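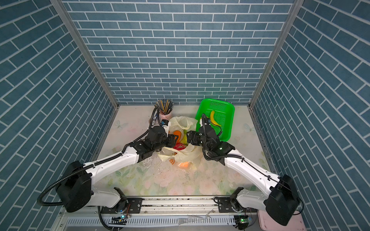 가사·매장 잡일 자동화, 지금 어디까지 가능한가
게시판: 매니퓰레이션 / 응용
댓글 7

글쓴이: 축여섯개
비닐봉지에서 과일 모형을 꺼내 바구니로 옮기는 작업을 기준 과제로 쓰고 있습니다. 양팔, 평행 그리퍼, 손목 카메라 구성입니다. 정책은 모방학습이고 시연 데이터는 928 에피소드입니다. 평가는 260회 돌렸고, 사람 개입 없이 끝까지 간 것이 200회입니다. 조명과 바닥 무늬는 학습 때와 같게 두었습니다.
질문은 하나입니다. 이 정도 수치를 가지고 "장보기 정리는 기계가 할 수 있다"고 말해도 되는지. 팀 안에서 의견이 갈려서 외부 의견을 듣고 싶습니다.

댓글 1: nurberg_fan
안 됩니다. 77퍼센트면 네 번에 한 번 가까이 사람이 가야 합니다. 가정에서 그 빈도로 호출되는 기계는 꺼 둡니다. 참고로 저는 Nurberg 물류 셀에서 피킹 유지보수를 하는데, 거기서는 99퍼센트 밑이면 검수 단계로 넘어가지도 않습니다.

댓글 2: 토크리밋
물류 셀 기준을 가정에 그대로 대는 건 무리라고 봅니다. 셀은 택트타임이 있고 뒤 공정이 기다립니다. 집에서는 봉지 하나 비우는 데 5분이 걸려도 상관없습니다. 재시도 허용 횟수를 늘리면 성공률은 올라갑니다. 원글의 260회는 재시도 제한이 있었나요?

댓글 3: 축여섯개
한 물체당 세 번까지입니다. 시간 제한은 따로 없었습니다. 실패 60건을 분류하면 봉지를 과일과 같이 집은 경우가 제일 많고, 그다음이 봉지 입구가 접혀서 안쪽 물체를 못 찾은 경우입니다. 바구니에 내려놓다가 실패한 건 13건입니다.
손목 쪽에서 보면 이렇습니다. 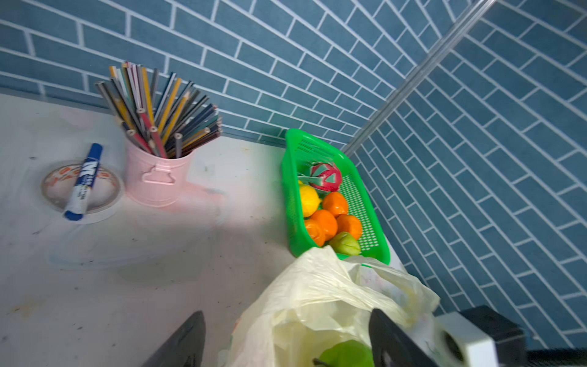 손목 카메라 시점. 앞이 봉지, 오른쪽 벽에 붙은 것이 바구니.

댓글 4: Houda Slaoui
번역기를 써서 답니다. 어색해도 양해 바랍니다.
이 시점이면 깊이 센서는 봉지 표면에서 거의 쓸 수 없을 겁니다. 반투명 비닐은 값이 빠지거나 뒤쪽 물체의 깊이가 섞입니다. 저희는 Tristemo 과제에서 깊이를 버리고 RGB와 그리퍼 전류만 넣었는데, 봉지를 같이 집는 실패가 줄었습니다. 손가락 사이에 비닐만 있을 때와 단단한 물체가 있을 때는 전류 곡선이 다릅니다. 닫힘 속도를 낮춰야 차이가 보입니다.
그리고 바구니 안의 오렌지끼리는 서로 닿아 있어도 됩니다. 내려놓기 오차를 그만큼 크게 잡으세요. 정밀도를 요구할 이유가 없는 단계입니다.

댓글 5: nurberg_fan
전류 판별은 동의합니다. 다만 과일이 모형이라는 점이 더 걸립니다. 익은 복숭아나 두부 팩이면 닫힘 힘의 상한이 완전히 달라집니다. 모형으로 얻은 200회는 "모형을 옮길 수 있다"는 근거이고, 장보기 정리의 근거로는 부족합니다. 연필통도 옆에 있던데 그쪽은 건드리는 과제가 없습니까? 꽂힌 연필 한 자루 뽑는 게 과일보다 어려울 겁니다.

댓글 6: 토크리밋
모형 문제는 인정합니다. 그래도 순서가 있습니다. 변형체인 봉지와 강체에 가까운 물체의 조합부터 풀고, 그다음에 무른 물체로 가는 게 맞습니다. 처음부터 두부를 넣으면 실패 원인이 분리되지 않습니다.
반대로 매장 쪽은 이미 되는 작업이 꽤 있다고 봅니다. 규격 상자 채우기, 빈 바구니 적재 같은 것. Dadeton 창고에서 본 적재 팔은 야간에 사람 없이 돌았습니다. 봉지가 끼는 순간 난도가 뛰는 것이지 잡일 전체가 안 되는 건 아닙니다.

댓글 7: 축여섯개
의견 감사합니다. 정리하면 저희 쪽에서는 다음과 같이 하려고 합니다.
- 그리퍼 닫힘 속도를 절반으로 낮추고 전류를 관측에 추가
- 봉지 입구를 한 팔로 벌려 잡은 상태를 유지하는 시연을 추가 수집
- 바닥 무늬와 조명을 바꾼 평가를 별도로 보고
- 무른 물체는 다음 단계
연필 뽑기는 시연을 조금 받아 봤는데, 다발이 촘촘하면 손가락이 들어갈 틈이 없습니다. 그리퍼 끝을 얇은 것으로 바꾸지 않으면 의미 있는 수치가 안 나올 것 같아 보류했습니다. Mitsotakis-Vlachou 방식의 교체형 손가락을 써 보신 분이 있으면 끝단 두께와 휨 정도를 알려 주세요. 도면만 있어도 됩니다.
보고서 문구는 "동일 환경, 모형 과일, 재시도 3회 조건에서 200/260"으로 쓰기로 했습니다. "할 수 있다"는 표현은 뺐습니다. 재평가는 12월에 돌리고, 결과는 이 글에 댓글로 붙이겠습니다.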